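4. Alert Fatigue and the Threshold Nobody Owns

Figure 2. A stocked shelf of household cleaning products, with a hand on the price label of a Surf Excel pouch.

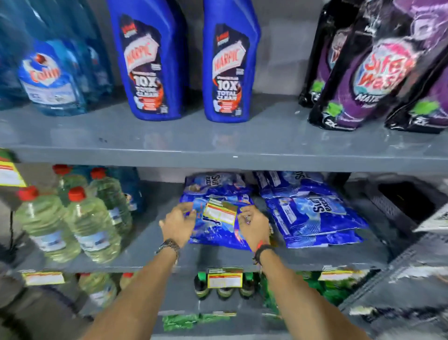
Why do monitoring thresholds stay wrong for so long after everyone agrees they are wrong?

Changing a threshold is a decision with a name attached to it, and leaving it alone is a decision with no name at all. An engineer who raises the disk alarm from one value to another will be remembered if the disk fills up. The person who set the old value has usually moved to another team, or another country, and cannot be blamed for anything.

We met this pattern at both of the sites we studied. Stosham runs a mid-sized hosting operation with 400 servers under one monitoring tool, Stondeck. Clenico runs a smaller estate on the same tool, with a more relaxed attitude to who may edit what. Both had written policies on alert review. The Stosham policy was long and well formatted, and its last recorded reader was its author.

4.1 Inherited settings

Stondeck applies settings by group. A server added to a group takes on the thresholds of that group unless someone overrides them, and an override stays in place until someone removes it. The design is sensible on paper. In practice, the groups at Stosham had been laid out to match an org chart that was replaced before our study began. Database hosts sat in a group called "Web North." A group called "Temp" held the payroll system.

Operators had learned to work around this. Mirko Serra, who led the night shift during our visits, kept his own text file listing which groups meant what. He considered the file unofficial. His colleagues considered it the documentation.

Overrides told a similar story. We found 40 that contradicted the group setting they were meant to refine, and in 20 of these cases the override and the group setting had been changed by different people on opposite theories of the same outage. The comment field, which Stondeck offers for exactly this purpose, most often read "fix." One read "fix (real)."

4.2 What operators did with the noise

Interviews were held one at a time, with the pager left on, at the operators' request. We asked each person to describe the last alert they had ignored. Every one of them could do so at once. Asked to describe the last alert they had acted on, several needed to check the log.

Vasco Patrício, a storage engineer at Clenico, described his method as "waiting for the second one." If an alert came back after clearing itself, he read it. If it did not, he took the machine at its word. We heard versions of this rule from both sites, usually offered with some embarrassment, as if it were a private vice. It is a hold-down timer, implemented in a human being, and Stondeck has shipped one in software for years. The feature was turned off at Clenico. It was turned on at Stosham, where it applied only to the group "Temp."

4.3 The review sessions

Beginning in April, we asked each team to spend part of its regular handover looking at one alert rule and deciding to keep it, change it or delete it. The format was borrowed from Osei, an in-house scheduling project at Clenico that had used it to clear out stale jobs. Two rules applied: the outcome had to be entered in the comment field in a full sentence, and the whole shift signed it.

The shared signature mattered more than we had expected. Laimutė Petrauskas, who chaired the sessions at Stosham, noted that people who would not delete a rule alone would delete it cheerfully in a group. Deletions came easily after the first few meetings. Changes were harder, as they called for a new number, and a new number called for somebody to know what normal load looked like. On several hosts this was an open question.

The full sentences were of mixed quality. "Lowered because Florêncio asked" meets the letter of the rule. Florêncio Moreira, when we followed up, did recall asking, though for a different server.

4.4 Limits

Both sites volunteered, and teams that volunteer to have their alerts read aloud may be in better shape than teams that do not. We also relied on Stondeck's own audit log, which records edits made through the console but misses those made by script. Belmiro Cordeiro, who maintained the scripts at Clenico, was helpful in estimating what we had missed, and asked that we describe the quantity as "moderate."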